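How a Quilt Keeps You Warm

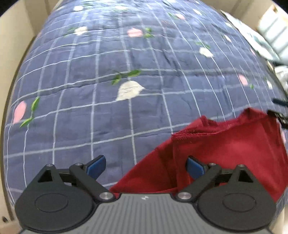
A navy quilted bedspread with printed flower buds. Stitched lines divide the cloth into squares.

A quilt does not make heat. Your body makes heat, and a quilt slows down how fast that heat gets away. This page explains how the parts of a quilt do that job.

The three layers

Most quilts are made of three layers. The outside layer is called the top. It is the part with the colors or the pattern. The bottom layer is called the backing. Between them is a soft, fluffy layer called the batting. Batting can be made of cotton, wool, or polyester, a man-made fiber.

Why air matters

Heat moves from warm things to cooler things. On a cold night, your skin is warmer than the air in your bedroom, so heat moves from you into the room.

Still air is a poor carrier of heat. A material that slows heat down is called an insulator. Batting is full of tiny spaces, and each space holds a little air. The fibers keep that air from moving around much. Moving air carries heat away quickly, which is why a windy day in November feels colder than a calm one at the same temperature.

If batting is pressed flat, it holds less air and does not insulate as well. A quilt that has been at the bottom of a heavy pile may need a shake before it is used.

What the stitches do

The stitches that go through all the layers are called quilting. They hold the batting in place. Without them, it could slide into one corner and leave the rest of the quilt thin.

Stitches also press the layers together, so a quilt is thinner along a stitched line than it is between the lines. Lines placed close together make a flatter, stiffer quilt. Lines placed far apart leave it puffier, but the batting can shift more easily. The package the batting comes in usually tells the maker how far apart the lines may be.

Printed or pieced?

A pattern can get onto a quilt in different ways. In a printed quilt, color is put on the cloth before the layers are sewn. In a pieced quilt, small shapes are cut from different cloths and joined at the edges. The Carach quilt in the Namavham Textile Museum is pieced from 855 patches, and almost all of them are triangles.

Try it

You will need 2 jars with lids, warm tap water, a thick towel, and a thermometer. Ask an adult to help.

Fill both jars with the same amount of warm water and close the lids. Wrap one jar in the towel. Leave the other jar bare. Wait 22 minutes. Open the jars and measure the temperature of the water in each one. Write down both numbers and compare them.

Words to know

Backing: the bottom layer of a quilt.
Batting: the fluffy middle layer.
Insulator: a material that slows the movement of heat.

Page last updated 25 Sep 2021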